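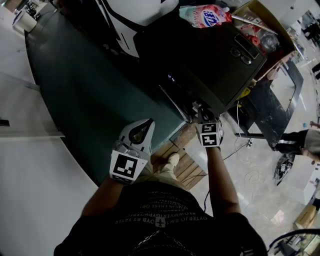 HOUS 214: Domestic Technology and Everyday Life
Week 5 handout: Who taught you to use the oven?
Lecturer: Ga-eun Ryu

Housekeeping first. The reading is the Romlow chapter, all 56 pages of it, including the footnotes, where the good gossip is kept. Those of you who bought the older edition second-hand will find the page numbers are out by 14. Add, don't subtract. Last year's class subtracted and arrived in the middle of a discussion of drains.

1. The manual as a genre

For most of the nineteenth century, you learned to work a stove from whoever worked it before you. The knowledge was local and usually delivered in a tone. Your mother knew that the back left corner burned the scones, and after a few batches you knew it too.

Printed instructions change the relationship. The manual addresses a reader who is alone in the kitchen with a new appliance and presumed capable of almost any folly. Note how early the warnings migrate to the front. By the time you reach a recipe you have been told off for several pages.

Key term: the implied user. Every manual has one. Romlow argues that the implied user is always slightly stupider than the actual user and slightly tidier. Bring your own candidate to the tute.

2. Knobs, dials and the loss of "moderate"

Older cookbooks ask for a slow, moderate or brisk oven. Cooks tested this with a hand, a sheet of paper or a pinch of flour, and argued about the result. The thermostat replaced the argument with a number, and we have been arguing with the number ever since.

Compare:
"Bake in a moderate oven until done."
"Bake at 180 degrees for 35 minutes."

The first assumes a competent cook. The second assumes a competent oven. Consider which you'd rather bet dinner on.

3. The clock on the front

A clock on a cooker is a modest promise: leave the room and dinner will look after itself. Advertisers were very fond of showing the woman who had left the room. They were vaguer about where she had gone, and in most of the copy she seems to be doing the ironing.

We'll come back to Cowan's argument in Week 8. For now, hold on to the question of whether a saved hour stays saved, or gets spent on a more complicated pudding.

For the tute

Find one household manual, any appliance, any decade. The bottom drawer at your parents' place is a recognised archive. Write 865 words on its implied user. I do check, and 89 over is not "near enough", as one of you put it in an email.

Slides go up after the lecture, once I've fixed the spelling of "colour" that the software keeps correcting.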